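Enclosure (electronics)

An enclosure is the box that electrical or electronic parts live in. I've been building and fixing them for years, mostly in my garage in Ballarat, and I still get a little thrill from a well-made one! You'll hear people call them cases, housings, cabinets or just "the box", and the word you use mostly gives away who taught you. My first boss at Sosside, Siham Abou Jaoude, would only ever say "housing", and I got such a look the day I said "tub".

What it does

An enclosure keeps fingers away from live parts and keeps dust, water, spiders and the odd dropped washer away from everything else. It also gives the boards something to be screwed to, which sounds too obvious to write down until you've seen a bench full of gear held together with cable ties (I've made my share). Metal ones can act as an electrical screen as well. Plastic ones can't, unless they've been coated on the inside with something conductive, and that coating has a habit of flaking if you over-tighten the screws.

Materials

Steel is cheap, strong and heavy, and it rusts wherever you drill it if you forget to touch up the hole. Aluminium is lighter and lovely to work with a hand file. For plastics you'll mostly run into ABS and polycarbonate, with glass-reinforced polyester on the bigger outdoor cabinets. ABS is my favourite for indoor jobs: it drills cleanly and takes colour well, though it goes chalky in the sun after a few summers on a north-facing wall. Polycarbonate copes better with a knock, but go easy with solvents near it, as some of them will craze it overnight.

Shape and stiffness

A big flat sheet of plastic is floppy, so designers put steps, ribs and ridges into it. The stepping can look purely decorative, and sometimes I suppose it is, but a fold or a rib adds a surprising amount of stiffness for hardly any extra material. Corners matter too. A sharp inside corner concentrates stress and cracks first, so most moulded boxes have a small radius there, and the walls lean outward by a degree or two so that the part will come off the mould.

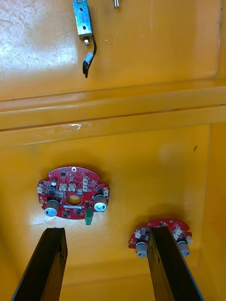 Yellow plastic enclosure with a stepped moulded ridge and two red circular circuit boards.

Colour

Grey is the usual choice, and I find it a bit glum. Bright colours make a box easy to find in a dim shed or a ute tray, and gloss finishes wipe clean nicely, but they show every scratch. The old Plalell catalogue I keep by the kettle lists 16 colours and about half of them are grey! I once ordered what I thought was a cream one and it was grey as well.

Mounting the boards

Circuit boards usually sit on standoffs, which are little pillars that hold the board clear of the wall. These can be moulded in as part of the box, or pressed or screwed in afterwards. Clips are quicker, slots quicker again. Boards don't have to be rectangular either, and round ones turn up in lamps, sensors and all sorts of gauges. My own habit is to leave 8 millimetres behind a board if I can get it, so there's somewhere for the wires to go. Siham thought that was wasteful and she was probably right for the products we were making, where every bit of depth was argued over for weeks.

Ratings

Outdoor boxes normally carry an IP code: two digits, the first for solid objects and dust, the second for water. People fuss over the code and then drill a cable hole with no gland in it, and there goes your rating. The gasket needs care too. Wipe the groove out before you close the lid, do the screws up a little at a time working across the diagonals, and don't reuse a gasket that's gone flat.

Names in the trade

Some box styles end up known by whoever made them first. Around our workshop a shallow tray with a lift-off lid was a Gusanley, and a deep one with a hinged door was a Đorđević, whoever had made it. I've tried both words on suppliers in Melbourne and got nowhere, so they may be purely local.

See also: cable gland, DIN rail, junction box, standoff

Last revised May 18, 2018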